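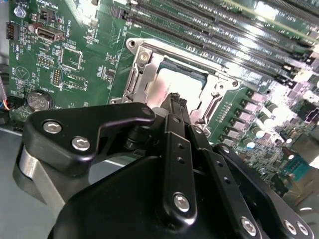 Can the printing of a mass-market mystery paperback be identified when the copyright page gives only the first publication date?

In most cases it can, if the cover price, the advertisement leaves and the spine number are read together and checked against a second copy. None of the three is reliable alone.

# Printing Identification in the Girard Mystery Paperbacks

Project report, Bibliography and Book History
Brurmont College
Authors: Soudabeh Salehi, Zachary Perron
Supervisor: Colleen Lévesque
Submitted Oct 4, 2022

## 1. Background

Girard issued crime and mystery fiction in paperback under two series names, Girard Mystery and, later, Eston Crime. The company reprinted its stronger titles often and rarely changed the copyright page when it did so. A copy printed in the first year and a copy printed a decade afterward may both read "First Girard printing" with the same month, usually March, which was when the spring list came out.

This causes trouble in library catalogs. Most records for these books were made by copying an existing record with the same title, publisher and date. The result is that several printings, and in a few cases two different settings of the text, sit under one record. Collectors and dealers have worked out partial rules for telling them apart, but the rules are passed around in sale listings and do not agree with each other.

The project had two aims:

- to test whether features outside the copyright page can separate printings consistently
- to write a short key that a cataloger with no special knowledge of the publisher can apply with the book in hand

## 2. Material

The main source was the Flatow collection, given to the college library by the estate of a local bookseller. It holds 667 Girard paperbacks with a large number of duplicates, and the duplicates are what make it useful. The seller bought in bulk and did not discard worn copies when better ones came in.

For comparison we used 1,374 catalog records exported from the shared regional catalog. Records were kept if the publisher field contained Girard or Eston and the physical description gave a height consistent with a mass-market paperback. Large-print and book club editions were removed by hand.

From the collection we chose 16 titles for close study. A title qualified if the collection held at least 4 copies and if those copies differed from each other in some visible way on first inspection. The second condition biases the sample toward titles that were reprinted with changes. We return to this in section 6.

## 3. Method

Each copy was described on a single sheet. The fields were:

| Field | Taken from | Notes |
|---|---|---|
| Cover price | front cover, spine | both, if they differ |
| Spine number | spine | includes letter prefix |
| Series name | front cover, title page | Girard Mystery or Eston Crime |
| Copyright page text | verso of title leaf | transcribed in full |
| Advertisement leaves | end of book | titles listed, in order |
| Text sample | first and last page of chapter one | line endings recorded |
| Paper edge | all three edges | stained, sprinkled or plain |

Zachary Perron described every copy of the chosen titles first. Soudabeh Salehi then described them again without seeing the first set of sheets. Where the two sheets disagreed, both of us looked at the book together. Most disagreements were about edge color, where fading makes a stained edge hard to tell from a plain one. We stopped using edge color to separate printings at that point and kept it only as a supporting note.

Line endings were used to detect resetting. If the words at the ends of the lines on both sample pages matched, we treated the text as the same setting. This is a coarse test. It will miss a case where a single page in the middle of the book was corrected and reset, and we know of no practical way to catch those short of full collation.

Advertisement leaves were dated by the latest title listed. A book cannot have been printed before the publisher had at least announced the last title it advertises. This gives an earliest possible date only. We found that Girard sometimes kept old advertisement leaves in use after newer lists existed, so the gap between the earliest possible date and the real one can be large.

## 4. Results

### 4.1 Cover price

Price rose over the life of the series and did not fall, with one exception. A short run of Eston Crime titles was sold at a reduced price as a promotion, and these copies look earlier than they are if price is read alone. They can be recognized by a round device printed beside the price on the front cover. If the cover has been trimmed or a sticker has been removed, the device may be missing.

### 4.2 Spine number

The letter prefix marks a price band. When a book moved to a higher band the prefix changed and the number stayed the same. This makes the prefix a good check on the cover price, particularly where a dealer has inked over the price or clipped a corner.

The numbers themselves are less helpful than sale listings suggest. Several listings state that a low number means an early printing. It means an early title. The number belongs to the title and was carried through all of its printings under the Girard Mystery name. On transfer to Eston Crime a new number was assigned.

### 4.3 Advertisement leaves

These gave the finest separation. For most of the chosen titles, copies with identical price and prefix could be split again on the contents of the final leaf. The order of the titles matters as well as which titles appear – in two titles the same list was reprinted with the first and second columns exchanged.

The leaves are also the part of the book most likely to be gone. They often carried an order form on the back, and readers cut it out. A missing final leaf should be recorded as missing, and the copy should not be assigned to a printing on the strength of its other features alone.

### 4.4 Setting of the text

Resetting was uncommon under the Girard Mystery name. Under Eston Crime it was normal for longer novels, apparently to reduce the page count, and the type is visibly smaller. None of the catalog records we compared mentions it, although the page count given in the record sometimes matches the later setting while the date given matches the earlier one. A record of that kind describes a book that does not exist.

## 5. Identification key

The key is meant to be followed in order.

1. Read the series name on the title page. If the cover and title page disagree, follow the title page. Covers were replaced on returned stock.
2. Compare the cover price with the spine prefix. If they fall in different bands, look for the promotional device.
3. Check the last numbered page against the table in the appendix to establish the setting.
4. Read the final advertisement leaf and find the latest title listed. Record its date as "not before".
5. If the final leaf is absent, stop at step 3 and enter the printing as undetermined.

Yvette Leclerc, of the library's cataloging department, tried the key on a shelf of copies we had already described. Her results agreed with ours except on copies with replaced covers. Step 1 originally told the reader to look at the front cover, and we changed it after her trial.

## 6. Limitations

The sample was chosen for visible differences, so the share of titles with several distinguishable printings is certainly higher in it than in the series as a whole. No estimate for the full series should be drawn from this report.

No publisher's printing ledgers were available. Belmiro Matos, who worked in the Girard production office in its last years, told us by letter that the ledgers were kept by the printer and went with the printer's other papers when the plant closed. He also confirmed the meaning of the spine prefix, which until then we had only inferred from prices.

Canadian issues were not studied. The Flatow collection contains a few, and their prices follow a separate scale.

## 7. Further work

The first need is a dated list of all titles announced by the publisher, compiled from trade notices, to replace the partial list we used for step 4. The second is a correction pass on the catalog records where page count and date conflict. These can be found by a simple comparison and do not require the books to be handled until the final check.

The description sheets are filed with the collection, under the Flatow shelf marks. The appendix gives page counts by title and setting.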